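Workshop notebook, bracket sorting, December

Started 8:40. The Plumer order is now 311 pieces, and the parts still arrive to us mixed. I want to write down what is in the blue tray before we change the way of loading, so the colleagues in Inville can compare with their trays.

Most of it is slotted silver brackets, which like to lie in each other and then hold together by the edges. One stack keeps to the right wall, and I would leave it so. The frame with square windows is worse, it lies across the pile. Also there is a long dark bar, I did not find it in the Flullow list. The paper label was on the floor of the tray, crumpled. Next time please put the label in the pocket of the job folder.

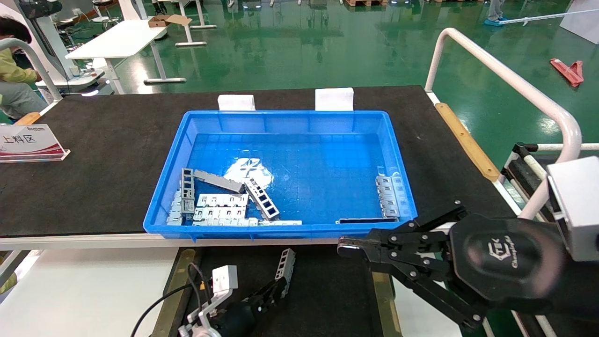
Nakamura: I would not mix the long strips with the brackets at all. In our last lot 36 brackets got scratches on the flat side, and all of them had been stored under strips. Can you try a separate tray for anything longer than a hand?

Good remark. I will try it after lunch with the next lot. The question is the place on the table, because the loading side has the sign standing there and I don't want to move it.

10:15. Checked 53 brackets by the gauge. Two are bent at the end hole, I put them aside with red tape. It took roughly half an hour, too slow for the full order. 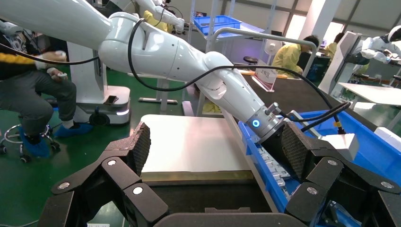
Entry by: Nakamura
Bench notebook, loading area

11:30. I continue the page from here. The small silver parts can stay in rows near the tray wall, they are easy to take this way. Blue shoe covers stay on for everybody at the bench, also for those who sit.

To do: second tray for strips, ask Flullow for the drawing of the dark bar, gauge again the two bent ones.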